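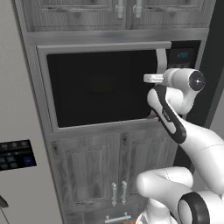 Sim kitchen notebook - scoring and safety rules for door tasks

13 November 2023

Spent most of the day on the rules for the microwave task in the Pallimmont kitchen. The old page dates from May and was written when we only had drawers, so half of it doesn't apply to a door on a hinge. What follows replaces it for anything with a swinging door. Drawers stay on the May rules for now.

Definition of contact. We were mixing up "gripper near handle" and "gripper on handle" in the logs. A finger can sit right beside the handle and look fine from the main view with no contact force at all. From now on the contact flag comes from the physics engine only. Do not set it by eye from a render, and do not set it from distance.

Start state. Door fully closed, arm at the home pose, all cabinet doors closed. Reset between episodes goes through the full reset call. Toltholm had a shortcut that only put the arm back, and 57 episodes from that batch started with the door slightly open. Those are now marked invalid. I left them on disk in case we want them for debugging.

Episode length. 800 steps maximum. I tried 600 this morning and it was too tight for the slower controller settings. If the limit is hit, the episode is a fail, even if the door is moving at that moment.

Success. Door past the open threshold and held there for 12 steps in a row. Without the hold, a door that swings out and bounces back gets counted.

Forces and collisions:
- Any contact between the forearm or the thicker links and the cabinets is logged as a collision, however light.
- Finger contact with the door glass is allowed but logged separately.
- Pushing on the control panel is a fail. The panel is right next to the handle side, so this will come up.
- No edits to joint limits or handle friction inside a task file. Those go in the shared config, with a note of who changed them and why.

The lower cabinets need watching. With the arm coming in from the right, the lower links pass in front of the right-hand door, and the collision mesh there is coarser than the visual one. Javier (the checking script, v2) reports hits that I can't see in playback. Leave the flags as they are until the mesh is redone. Don't filter them out of the results.

Appearance changes. Cabinet finish and wall color may be randomized. Handle shape may not, at least until we have a baseline.

Reporting. Every result table needs the config hash, seed list and number of invalid episodes. Drurkero results go in their own table - different gripper model, so the numbers can't be pooled.

Still open:
- Open threshold is in degrees in one file and radians in another. Pick one. I vote radians.
- Whether a retry after losing the handle counts as the same attempt. Currently yes.
- Rerun the invalid batch with the full reset, same seeds.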